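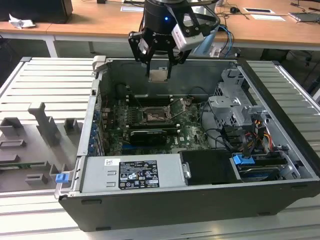 Last changed: Thursday, 4:10 p.m.

7 min read

Processor bay, tower refit - Punurlow bench gallery

This page belongs to the tower section of the Punurlow bench notes. It covers the processor socket and the parts next to it. Drives, power supplies and front panels have their own pages and are mentioned here only where they get in the way. The text applies to towers with a flat contact-type socket, a hinged steel frame and a lever. Boards with a slide-lock socket are on the older page.

The towers come from the Kandasamy office clearance at Rornbridge. The intake list has 2,869 units on it, of which 343 are marked for a processor change. The rest get a memory check, a new coin cell and a drive wipe, and the socket is left closed.

1. Socket open, case on its side

Tower on its side, side cover off, retention frame and lever up. The small square metallic part is held level with the upper rim of the case, over the processor area. Memory slots run in a row toward the back of the board, and the graphics card is still plugged in below the socket.

Notes for this stage:

Position. The case lies flat with the board facing up and the side cover stored away from the bench. A tower standing upright is not acceptable for socket work. The processor has to drop into the socket under its own weight, and it will not do that on a vertical board.

Graphics card. Leave it in if the lever can swing through its full travel. On most of the Kandasamy units it can. If the lever touches the card at any point, take the card out first. The blue latches along the rear edge release the slot covers, and the card has its own catch at the far end of the slot. Release both before pulling.

Cables. The power bundle and the SATA leads tend to drift over the board once the cooler is off. Tuck them under the drive cage or tie them to it with a reusable strap. Do not use adhesive tape on the drive cage. It leaves residue, and the next page in the series (drives) begins with removing it.

Dust. Units from the Rornbridge ground floor arrived dirtier than the others. Clean the board and the case floor before the frame is lifted. Once the socket is open, no compressed air goes anywhere near it. Dust on the contact field is removed with a hand bulb from at least 30 cm, at a low angle, with the case tilted so that the dust leaves in the direction of the drive cage. Brushes, swabs and wipes are kept off the contacts entirely. If the field still looks dirty after the bulb, the board goes on the inspection shelf and is logged in Sovamia as SOCKET-HOLD.

Brown or dull patches on a contact field are recorded with the unit number. They may be dust, old flux or paste, and the naked eye does not separate these well. Use the magnifier, record what is found, and do not scrape.

Contacts. View the field from two directions, 90 degrees apart, with the lamp low. Straight contacts make a regular pattern of reflections. A bent one breaks the pattern and usually shows from one direction only. One bent contact is a repair decision for the inspection shelf. Two or more and the board is replaced.

Lowering the processor. Hold by two opposite edges of the substrate. Match the corner triangle on the processor to the corner mark at the socket, then check the edge notches. Both have to agree. Bring it down level and release it at contact. There is no pressing and no sliding. If it rocks, lift it straight up and start over - a processor that rocks is either rotated or sitting on debris.

Processors wait in their trays, lid on, until the socket has been passed. Loose processors on the mat were the cause of four of the seven rejected parts in April.

2. Processor seated, memory slots either side

Silver heat spreader in the steel bracket, four screws at the corners, lever along the lower edge. Four black memory slots above with white latches at both ends, and part of a second bank below. The small white triangle printed on the board is just outside the upper-left corner of the bracket. Four cylindrical capacitors stand in a column to the left, in the power-delivery area.
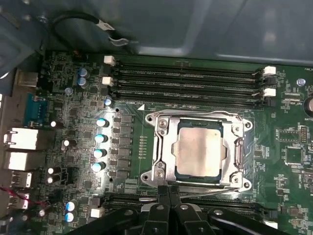

Solange Sutherland: The corner triangle gets missed more often than the notches on my bench. I now have people say which corner it is on before they pick the processor up, and I would like that written into the procedure. The other thing is the lever. New starters back off when it gets stiff, and then the frame is only half loaded. The force is normal for this socket. They should practice on a scrap board until it stops bothering them.

Both points have been added. The corner call is now step 4 of the bench card, and three scrap boards are kept in the drawer under the lamp.

Notes for this stage:

Lever. Lower the frame first, then bring the lever down and under its hook in one movement. Resistance rises over the last third of the travel. A grinding sound is a reason to stop, lift the lever again and look. A dry creak from the hinge is common on older boards and is ignored.

Bracket screws. These are part of the socket assembly and are not removed for a processor change. Check that none is backed out. A loose one is turned until it seats and no further, and the unit is logged. Do not use the powered driver here.

Heat spreader. Old paste is removed with a lint-free cloth and solvent, working from the edge to the center so that paste does not end up on the substrate. The margin of substrate around the metal is narrow and collects residue. Clean it with the processor in its tray. Cleaning in the socket is permitted for the top face only, with a cloth that is damp and not dripping.

Paste. One line or one small dot in the center, according to the card for the cooler. Spreading is not required. If the cooler has to be lifted after contact, both faces are cleaned and fresh paste is applied.

Memory. On boards with a bank on each side of the socket, the filling order is printed in the service sheet for the board and differs between revisions. Take it from the sheet, not from the previous unit. Open the latches before the module goes near the slot. The module is pressed at both ends until the latches close by themselves; a latch pushed shut by a finger does not prove that the module is down. Modules next to the socket go in after the cooler on units with the wide cooler, and before it on all others.

Capacitors. The cans beside the socket are looked at from the side as well as from above. Bulged tops, tilted cans and any crust at the base are recorded. Boards with any of the three are not fitted with a replacement processor, whatever the power-on result was at intake.

Fan lead. The cooler fan goes on the header named in the service sheet. Several headers on these boards have similar printed labels, and the connector will fit more than one of them. A fan on the wrong header spins at full speed or produces a fan error at start. Route the lead clear of the memory latches.

3. Closing checks (no pictures for this part yet)

Run these in order before the side cover goes back on.

Lever under its hook, frame flat on all sides.

Cooler screws tightened in a diagonal pattern, two passes.

Fan lead on the correct header, fan turns freely by finger.

All memory latches closed. Module count matches the work order.

Graphics card fully down, slot cover latched, auxiliary lead fitted where the card has one.

Power bundle and SATA leads clear of the fan.

No screws left over. A spare screw means the unit is opened up and searched, including underneath the board edge.

First start is done with the cover off and no drive attached. Let the board finish memory training, which can take a few minutes with both banks filled, and do not cut power during it. Then read the processor name and the memory total in setup and compare them with the work order. Missing memory after a processor change is first treated as a seating fault at the socket. Lift the cooler, clean, reseat, repeat. Swapping modules comes second. This order was the other way round in the previous version of the page and wasted a fair amount of time.

Load test is 40 minutes with the cover on. Record the highest processor temperature and the fan speed at the end. The limit is on the service sheet. A unit within 5 degrees of the limit passes but gets a second test the next morning from a cold start.

Time per unit is around 25 minutes at the bench without the load test, measured from cover off to cover on. Units that need the graphics card removed take longer.

Logging

Each unit gets one line in Sovamia: unit number, board revision, old processor, new processor, contact check result, memory total, peak temperature. Free text goes in the remarks field and should be kept to faults. "OK" in the remarks field breaks the export - leave it blank.

Removed processors go in trays sorted by type, with the unit number on the lid in pencil. They are not returned to Kandasamy individually. Full trays go to the Rornbridge store with the weekly van.

Still open on this page: drawing of the wide cooler, filling order table for board revision 3, pictures for part 3.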